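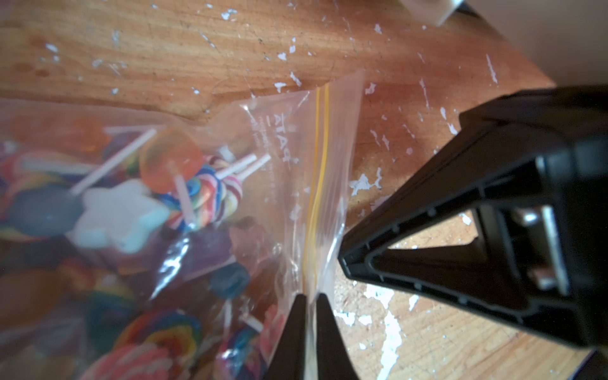 Stock counts over 999 turn into 1 (or 2) after import

Product: Wamemlow Inventory, desktop, with the Ostulard web shop connector
Opened: Tuesday, June 25, 2019
Category: Import / Sync
Severity: I picked "Moderate." The form's other choices were "Minor" and "Business has stopped," and I'd like to save that one.
Status: Closed by customer, grudgingly

What happens

We sell party supplies and penny candy, mostly lollipops, mostly to schools and people who have promised something to a school. Counting happens in Wamemlow. Selling happens on an Ostulard web shop. Every night Wamemlow writes a stock file and the connector picks it up and feeds it to the shop, and until last week I had no opinion about this arrangement at all.

Last week the shop began telling customers we had 1 cherry lollipop. We have 1,145. A customer wrote to ask whether she could reserve it.

The odd part is that small numbers come through fine. Balloons, fine. Paper hats, fine. Anything under a thousand arrives the way it left. Anything over comes out as a single lonely digit. Party blowers, which stand at 2,000, show up in the shop as 2.

What I expected

More.

What I tried before writing in

Restarted Wamemlow. No change.

Restarted the computer. No change, except that it installed updates for most of lunch.

Typed the cherry count into the shop by hand. It held all afternoon and went back to 1 overnight. I did this on a second day as well, in case the first day had been a fluke.

Took the connector off and put it back on. It asked me for a license key, which lives in an email from January, which lives in a mailbox we closed in the spring. I got it back eventually. No change.

Recounted the cherry. I knew this wouldn't help. It did make me feel that one of us was taking the matter seriously.

Changed the cherry count in Wamemlow to 999 as a test. It synced perfectly. Changed it to 1,000 and the shop said 1. So that's the line, and it's a sharp one.

Ran "Check and Repair Database" from the Tools menu. It found no problems. It has never found a problem, in all the years I have been having them.

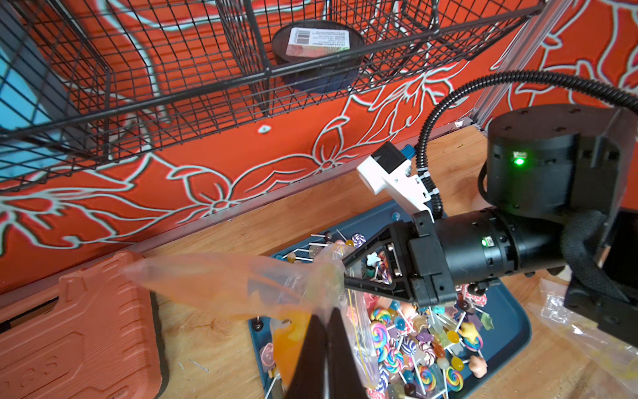 Support wrote back that evening, asking for the stock file itself and wanting to know whether any regional settings had been changed on the computer lately. They also asked me not to open the file in a spreadsheet first, as spreadsheets like to tidy things up on the way in.

My reply to that

I had already opened it in a spreadsheet. I have now made a new one and left it alone, apart from looking at it in Notepad, which I understand is allowed.

As for regional settings, I said no. Then I remembered that the accounting package we use, Chege, had put up a box after its last update offering to "improve the way numbers are displayed." I like an improvement as much as anyone, so I clicked Yes. I did not connect this with lollipops at the time.

The cherry line in the file looks like this:

CHERRY-LOL,Lollipop cherry,1,145,each

And the balloon line like this:

BLN-RED,Balloon red,640,each

I'm no programmer, but one of those has an extra piece in it.

Second answer from support

Yes, they said, that would be it. The file uses commas to tell where one column stops and the next one starts. Chege's improvement switched on digit grouping for the whole machine, and our version of Wamemlow takes its number format from the machine when it writes the file. So the count goes out with a comma in the middle, the connector reads up to the comma and stops, and the 145 is taken to be the unit of measure. We have apparently been offering one lollipop, sold by the 145.

They suggested two fixes and recommended the first.

Fix A: in Wamemlow, go to File, Preferences, Export, and check "Wrap values in quotation marks." The comma can then stay where it is and do no harm.

Fix B: go into the computer's number format and switch digit grouping back off.

Trying fix A

There is no Export tab in my Preferences. There is General, Printing, Sounds, and one called Advanced that holds a single checkbox about splash screens. I reported this. Support said the Export tab arrived in the next version up and that I would be very welcome to buy it.

I looked at the price and went on to fix B.

Trying fix B

Control Panel, Region, Additional settings, Numbers, "Digit grouping." I set it to the one with no commas in it, pressed Apply, pressed OK, and pressed the other OK.

Made a new stock file. Still commas.

Closed Wamemlow and opened it again, as it seems to read the setting only on the way up. Made another file.

CHERRY-LOL,Lollipop cherry,1145,each

I have rarely been so pleased with the absence of something. I ran the sync by hand, and it took about 2 minutes, most of them spent on a progress bar that sat at the far end looking finished. The shop now shows 1,145, with a comma, which it puts in by itself for decoration.
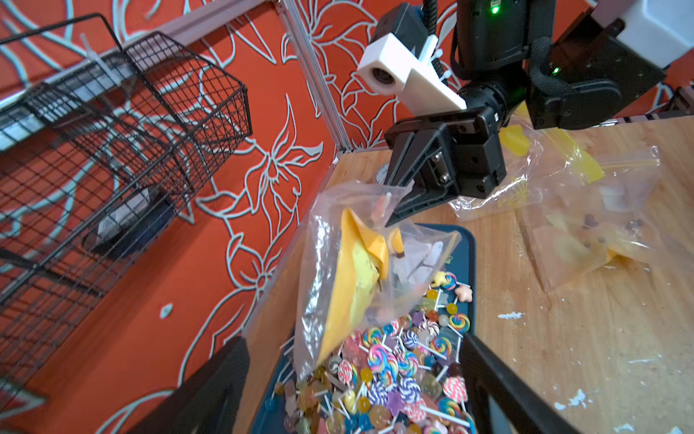 Side effects

Chege noticed. On the next start it showed the same box, offering to improve the way numbers are displayed. There is a Yes and there is a "Remind me later," and there is no third thing. I have chosen "Remind me later" every morning since. I've also taped a note to the monitor that says LATER, in capitals.

The unit of measure on everything that had been over a thousand was left wrong in the shop, so I went through those by hand. Party blowers had become "000."

Orders we lost in the meantime: no idea. The Arau warehouse did call to ask whether we wanted an urgent restock of nearly everything, so at least somebody reads the low stock report.

Requests, for whoever reads these

Please have the connector complain when a line has more columns than it should. It complains about everything else. It once sent me a warning about a trailing space.

Please put the Export tab in my version, or take it out of the help pages for my version, where there is a very nice screenshot of it.

I was sent a survey asking how satisfied I am, on a scale that stops at 5. I gave it a 4, no comma.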